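Skilis Provider Agreement Clauses

Data card and readme, version 2

Summary

Skilis is a collection of clauses taken from contracts between health care providers and the organizations they do business with. Each clause has been cut from its source agreement, stripped of identifying details, and labeled by subject. The collection is meant for people who build or test tools that sort, search, or compare contract language. It is also used in teaching, mostly for contract drafting classes.

The collection is maintained by Welington Tavares and Trygve Vik. Questions about labels should go to Trygve. Questions about access, redaction, and the license should go to Welington.

What is in it

The source agreements fall into these groups:

Physician employment agreements
Medical director agreements
Call coverage agreements
Office and equipment leases between hospitals and physician groups
Management services agreements
Business associate agreements
Payer participation agreements

Leases and employment agreements make up most of the text. Payer agreements are thin, as many of them carry confidentiality terms that kept them out. If your work depends on payer language, this is probably the wrong collection to start with.

All text is in English. All agreements were written for use in the United States. State law varies a good deal on subjects such as noncompete terms and the corporate practice of medicine, and the state field is filled in wherever the agreement named a governing law. Where it did not, the field reads "none stated." We did not guess from the addresses.

Where the text came from

The agreements were contributed by two sources. The first is Sandton, a contract administration firm that handles renewals for outpatient groups. The second is Karamanlidis, a small law practice that closed its health care group and released its form files. Both signed a contribution letter, and both reviewed the redacted text before it was added.

Sandton's files are signed agreements. The Karamanlidis files are templates with blanks and bracketed choices, and some have drafting notes in the margins. The notes were removed. The brackets were kept. The field called "source_type" tells you which kind you are looking at, and you should split on it before you compare anything by length.
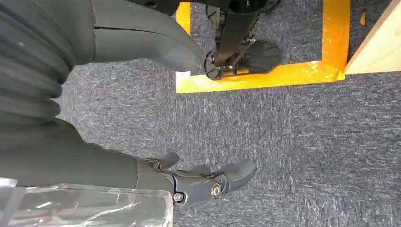 How clauses were cut

A clause is the smallest numbered unit that can be read without its neighbors. In practice this was a judgment call. Section 4.2 might be one clause in one agreement and five in another, depending on how the drafter numbered things. Where a numbered section ran past a page and covered more than one subject, we split it at the paragraph break and gave both parts the same parent number.

Definitions sections were kept whole. Splitting them by term made a lot of very short entries that were not useful for anything.

Exhibits are included if they contain terms. Fee schedules, duty rosters, and floor plans are left out.

Labels

There are 18 labels. A clause can carry more than one. The most common are term and termination, compensation, insurance, indemnification, records and privacy, and compliance with law. The full list with definitions is in labels.txt.

Two labels cause trouble and are worth reading up on before use.

"Compensation" covers the amount and method of payment. It does not cover statements that payment reflects fair market value. Those go under "regulatory recital," even when they sit in the same section as the pay rate. Version 1 was not consistent about this, and scores from version 1 should not be set next to scores from version 2.

"Records and privacy" covers both ownership of medical records and the handling of protected health information. We talked about separating them and decided to wait, as many of the older leases mix the two in a single sentence.

Labeling was done by two readers working apart. When they disagreed, Trygve made the final call. The original labels from both readers are kept in the fields "reader_a" and "reader_b" so that users can see where the disagreements were. Around 8 percent of clauses had at least one label changed at that stage.

Redaction

Names of people, facilities, and companies were replaced with role tags such as PROVIDER and LANDLORD. Dates were reduced to the year. Dollar amounts over $100 were replaced with AMOUNT. Percentages were left alone.

The first pass was run with Pilline, our in-house redaction script. Every clause was then read by a person. If you find a name that got through, write to Welington and do not post it in the public tracker. We will pull the file the same day and put up a corrected one.

Files

clauses.csv has one row per clause.
agreements.csv has one row per source agreement.
labels.txt has label names and definitions.
changes.txt lists edits since version 1.

The two tables join on agreement_id. Text is UTF-8. Line breaks inside a clause are kept as written, so use a proper CSV reader.

Suggested split

The field "split" assigns each agreement to train or test. All clauses from one agreement are on the same side. Please do not shuffle at the clause level. Many of the Sandton agreements share boilerplate word for word, and a clause-level split will put the same sentence on both sides.

Known problems

Some scanned leases have stray characters where a stamp covered the text.
Cross-references such as "see Section 9(b)" point to the original numbering and may lead nowhere.
Amendments are stored as separate agreements. The link back to the base agreement is missing for a few of them.
Several business associate agreements use wording that is out of date. They are kept for comparison and should not be copied into a live contract.

Uses we do not support

The collection is not legal advice and has not been checked for compliance with current rules. A clause being present does not mean it is enforceable. Attempts to work out who the parties were are barred by the license.

Updates

The next release is planned for January and will add the missing amendment links. Label changes will be listed in changes.txt with the old value next to the new one.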